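# Flastgate Robotics Club: spring project gallery

We spent the spring term on hand-held grippers and one very ordinary job, handling phones and phone cases. I was against it in March and I'm still half against it. The picture is from the bench, and the notes with it are mine, so blame me for the tone.

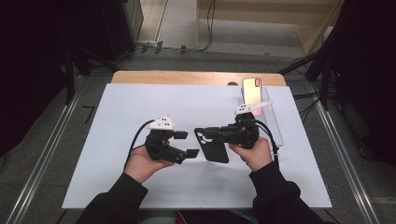 **Does practice with hand-held grippers teach a robot anything?**

It gives the learning software examples to copy, and how much it gets out of them depends on how many there are and how much they differ. Our target was 2,000. We finished the term with 700 we were willing to keep, and I would throw out a good part of those if I were allowed.

**On the bench: phone case, two grippers**

The right gripper has the black case pinched in its fingers and the left one is open. A gold and pink phone stands in the clear stand behind. Handing a case across sounds like a job for a toddler. Try it with two jaws and no sense of touch, then tell me how clever robots are going to be by next year.

**Same bench: the white mounts**

Each gripper carries a white triangular marker mount on top. Most visitors ask about these first and then stop listening when we get to the part about tracking. Cables run off the back of both grippers, and anyone planning to copy our setup should budget more patience for cables than for code.

## What we got for it

The software side was Latska, our own training script, which the second-year students wrote and the first-years mostly complained about. It ran on the club computer overnight. In our last test the arm got 7 tries out of 22 right, with the case always starting in the same spot. Move the case a little and the score dropped to a level I won't print in a gallery.

Some members call that a strong start. I'd call it a start. The Nirnlow club told us their numbers were much better, but they haven't said how many tries they left out, and I have asked twice.

Next term we're moving to the Purves challenge, which is sorting small boxes by size. I voted for it. Boxes don't have camera cutouts, and they don't cost anything when they hit the floor.

Sign-up is on the sheet by the workshop door. Bring closed shoes and low expectations.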